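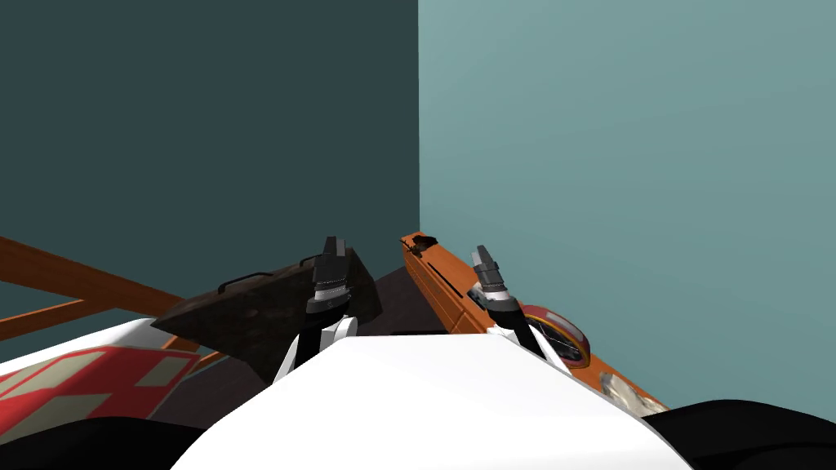
I spent the morning on the equipment budget for November and got further than I thought I would. The main question is whether we buy the second pair of grippers now or wait until the Asberg lease is settled. I ran the simulated bedroom again before deciding. With both arms up and both grippers open, the two sets of fingers stand fairly close together over the stuff on the floor, so a wider finger is out for me. I crossed the wide set off the Vallia list. The standard set stays on at 1823 for the pair, shipping not included.

Van Dijk sent a new quote for the base. Same price, longer wait. I wrote back asking what a deposit would do to the delivery date. Had soup at my desk.

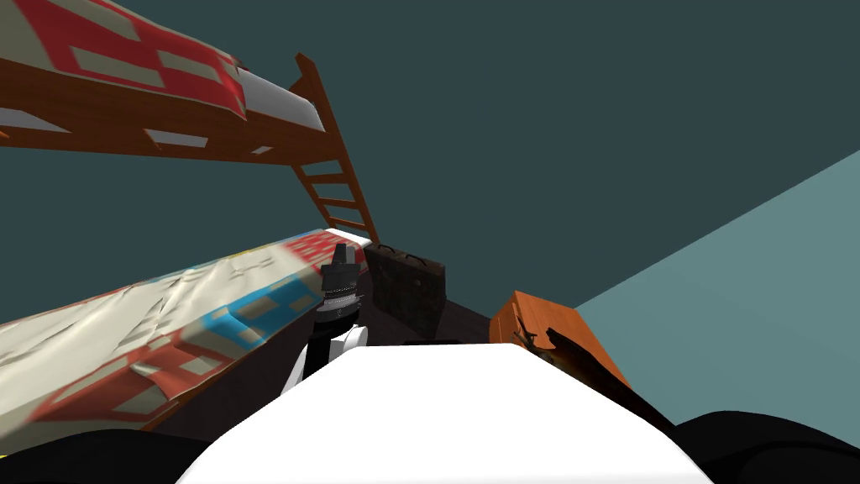 Arnout Verstraete
Equipment planning, Plorkulside

Most of the afternoon went to the room itself. We have to furnish a real one to match, and I had only put down money for a single bed. It needs to be a bunk bed with a ladder, and the cheap ones I found come in metal. Wood costs more. I moved 53 over from the cable line and will look at secondhand first.
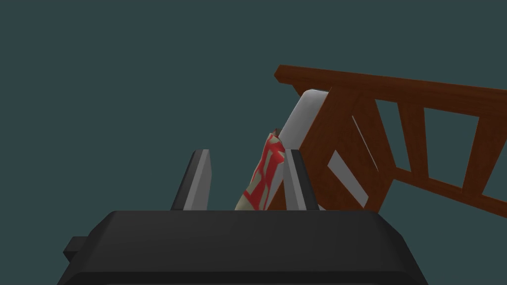 Finger wear is the other thing I keep pricing wrong. I had one spare set down for the whole year, and Asberg says to plan on 4 for daily use. The fingers on this model taper toward the tip, and I would guess the tips go first, so I asked if they sell those apart from the rest. No answer yet. If they don't, the spares line has to grow and the second camera mount gets pushed to spring.

Also need to ask who pays for the floor covering. It was in my first draft and then it wasn't.

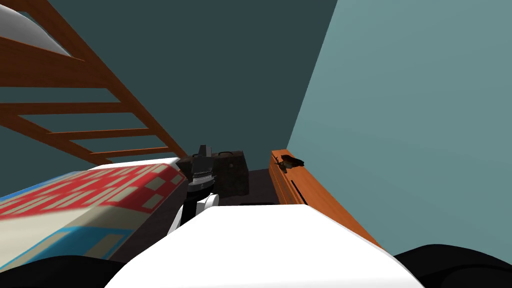
I called the landlord on that at 4 and he said to send him a drawing. So the covering goes back in the budget for now, under room costs, with a question mark. Two things left for tomorrow: get the Van Dijk answer on the deposit, and redo the totals with the extra spares. The Vallia order can go out once the totals are done.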